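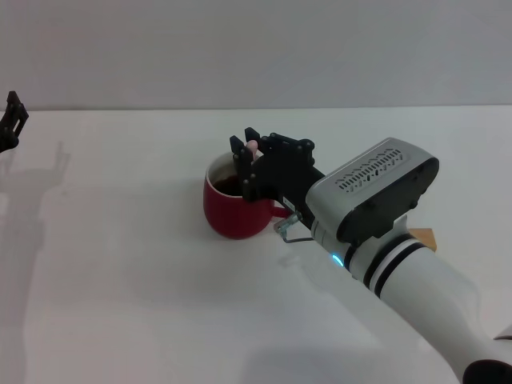
演出延期和取消的消息,在娱乐报道里占的篇幅不大,读者却常常比看专访更仔细。他们手里有票,有的还订了车票和住宿,打开报道是为了弄清楚自己那一场还演不演、钱怎么办。写这类稿件,先要分清哪些事实与读者的决定有关。记者到经纪公司等回复,白色桌面上一只红色马克杯,杯里有喝的,这样的细节放进人物特写也许合适,放进延期消息里只会把退票截止时间往下挤一行。本章讨论的就是这一类短稿:篇幅通常不长,时间很紧,信息来源少而集中,一旦写错,后果由读者承担。

学习本章前,应当已经掌握第二编中关于消息来源分级的内容。本章不再重复导语的一般写法,只说明它在演出变动报道中的特殊要求。

本章要点
一、延期、取消、改场地、换阵容四种变动的区别
二、公告原文的阅读方法
三、原因的表述,尤其是涉及健康的原因
四、退票与换票信息的核对
五、后续报道和更正

第一节 四种变动

日常说话时,“延期”和“取消”经常混用,稿件里不可以。延期指演出仍要举行,原票一般继续有效,新日期可以已定,也可以待定。取消指这一场不再举行,主办方应当说明退款办法。改场地指日期不变或基本不变,地点变了,座位图往往也要重排。换阵容指演出照常,但名单上有人不来,多见于音乐节和拼盘演出。

四种变动有时会叠在一起。本章使用的主要案例是乐队Undetti的巡演“Jisia”。这轮巡演原定17场,二月宣布变动时,主办方在一份公告里同时写了三件事:前四场延期,第五场取消,第六场移到Zúñiga剧场。不少网站当天的标题是“Undetti取消巡演”。这个标题对第五场的观众勉强成立,对其余观众都是错的。后面的场次没有变动,而那些观众看了标题,有一部分当晚就去申请了退票。

遇到叠加的情况,应当逐场列出,再决定标题。标题容不下全部内容时,用一个能够覆盖各场的词,例如“调整”,并在导语第一句给出各场结果。“调整”一词比较含混,单独使用时容易替主办方掩饰取消的事实,所以只能与具体结果连用。

“待定”也要单独说明。主办方写“新日期将另行公布”,稿件就写新日期尚未公布。不要写“有望于年内举行”,除非有人这样说过,并且可以注明是谁说的。

第二节 读公告

演出变动的第一来源通常是公告。公告可能有好几份:艺人账号发一份,主办方发一份,票务平台再发一份。三份的措辞往往不同,发布时间也有先后。艺人的那份写得最有感情,信息最少;票务平台的那份最枯燥,读者需要的内容多半在里面。

阅读时可以按下面的顺序进行。先找场次,再找票的处理方式,然后找截止时间,最后看原因。初学者习惯倒过来,先看原因,因为原因最像新闻。按这种顺序写出来的稿子,前三段都在谈原因,场次放在末尾,而且常常漏掉一两场。

几份公告互相矛盾时,以谁为准,要看矛盾出在哪里。票款问题以售票方为准,场地问题以场馆为准,艺人本人是否出席以艺人一方的正式答复为准。在“Jisia”案例中,乐队账号写的是“所有已购票自动转入新场次”,票务平台Truseo的页面则要求持票人登录确认。两句话不能并列写进稿子了事,应当向Truseo询问,问清不登录确认的票会怎样处理。当天有一家网站打了这个电话,得到的答复是:逾期未确认的票按退款处理。这句答复后来成了整篇稿件里被转发最多的一句。

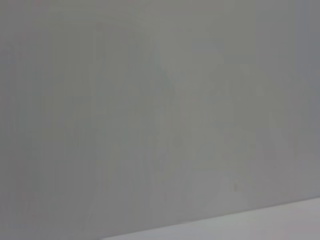
569
第十四章 演出变动的报道

截图要保存。公告发出后被修改是常见的事,有时改的是错字,有时改的是日期。保存时应当连同发布时间和账号名称一起留下。如果稿件刊出以后公告有了改动,编辑需要知道记者当时看到的是哪一版。

翻译公告时另有一层困难。有些语言里,“推迟”和“暂停”用的是同一个词,单看字面无法判断演出是否还会举行。遇到这种情况,应当回头看票的处理方式:原票继续有效的,一般是延期;统一退款的,应按取消来写,再注明主办方表示将重新安排。译者拿不准时,可以在译文后附上原词,让编辑决定。

第三节 原因怎么写

公告中的原因大致有几类:健康、制作、物流、场地、票房,以及什么也没有说明的“不可抗力”。写原因的基本规则是,公告说到哪一步,稿件就写到哪一步,并注明是公告所说。

健康原因要格外谨慎。公告写“因身体不适”,稿件不能写成“因病住院”,也不能根据艺人上周的照片推断病情。声带问题常被写成“失声”,两者程度不同。公告写明了病名的,可以照录;由亲友或歌迷账号透露的病名,在得到本人或经纪公司确认以前不写。艺人是公众人物,这一点并不使他的病历成为公共信息。

“票房不佳”是另一种难写的原因。主办方几乎不会承认,记者又常常能在售票页面上看到大片未售座位。未售座位可以写,条件是说明查看的平台和时间,并且不要替主办方得出结论。座位图上显示为可售的位置,有时是分批放出的保留票;显示为不可售的位置,也不一定已经卖掉。“Jisia”第五场取消前,有报道称该场“只卖出一半”,依据就是一张座位图。该报道没有说明截图时间,也没有向主办方求证,后来作了更正。

如果主办方拒绝说明原因,写一句“主办方未说明原因”即可。这句话本身就是信息。不要用歌迷的猜测去填补它,也不要写“引发外界种种猜测”,这种写法等于把猜测登了出来,又不肯为它负责。

第四节 退票与换票

退票信息至少包括五项:哪些票可以退,向谁申请,截止时间,手续费,款项退回的方式。公告没有写明的项目,应当去问;问不到的,在稿中写明尚不清楚。

截止时间要写到具体时刻,并且注明时区。巡演跨越几个国家时,售票方使用的时区未必是演出所在地的时区。“下周一前”这样的说法应当避免,读者不知道周一当天算不算在内。确认以后,写成“周一23时59分截止”之类的形式。

手续费容易被漏掉。很多平台在全额退款的说明下面另起一行,写明服务费不退。对读者而言,这就不是全额。稿件中使用“全额退款”以前,应当确认票面价和服务费是否都在退款范围以内。

转手购得的票需要单独交代。款项通常退回最初的付款账户,持票人未必收得到。这一部分各平台规定不一,不能概括,只能逐个平台写。稿件篇幅有限时,至少提醒读者向原购票渠道查询。
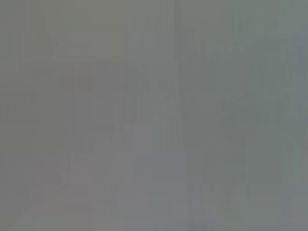 Damián Lucero则主张把退票信息放到导语里,理由是多数读者只看前两句,截止时间写在第四段,对他们来说和没写一样。他还认为,记者担心导语因此变得难看,这种担心可以理解,但延期消息本来就不靠文采留住读者。按他的做法,第一句写哪几场、怎么变,第二句写票怎么办、截止到什么时候,艺人的道歉放在第三句以后,写不下就删去。

这一主张在只涉及一两场演出时容易执行。场次较多、各场规定不同时,导语会变得过长,这时可以在导语中写明“各场退票办法不同,见文末列表”,再把列表做完整。两种处理都可以接受。不能接受的是导语里只有道歉和感谢,读者翻到底也找不到截止时间。

列表的格式应当统一。每场一行,依次写城市、原日期、新日期或“取消”、场馆、原票是否有效。没有变动的场次也要列出,注明“照常”。有人觉得没有变动就不必写,但持票人在列表里找不到自己的场次时,无法判断那是照常举行还是编辑漏掉了。

第五节 后续与更正

变动消息发出以后,事情通常还没有结束。新日期会公布,场地会再换,退款可能拖延。第一篇稿件刊出时,就应当在选题表上记下后续的查看时间,由谁负责也要写明。

更新旧稿时,应当在文首注明更新的内容,不要悄悄替换日期。读者可能把旧版转发给了朋友,两人手里的日期不一样,却都来自同一个网址。如果改动的是错误,要写“更正”;如果是情况有了新的发展,写“更新”。把更正写成更新,在同行中很常见,也很容易被读者看出来。

退款拖延是后续报道中最值得做的题目。做这类题目,需要收集持票人的申请记录和平台的答复,核对申请日期与平台承诺的期限。个别人的抱怨可以作为线索,不能直接当成普遍情况来写。平台的回应应当完整引用其中有实质内容的部分,客套话可以略去。

本章各节的完整稿件样式见第581页附录。阅读时请注意同一份公告在不同编辑手中的取舍,特别是标题中动词的选择。

课前准备
找一份近期的演出变动公告,任何语种、任何规模的演出都可以。把公告中与持票人有关的内容标出来,再把艺人一方和售票方的措辞对照一遍,记下不一致之处。据此写一篇消息,不超过300字,退票截止时间必须出现在前两段。公告没有给出截止时间的,写明向谁询问过、得到了什么答复。上课时带打印稿,公告原文附在后面。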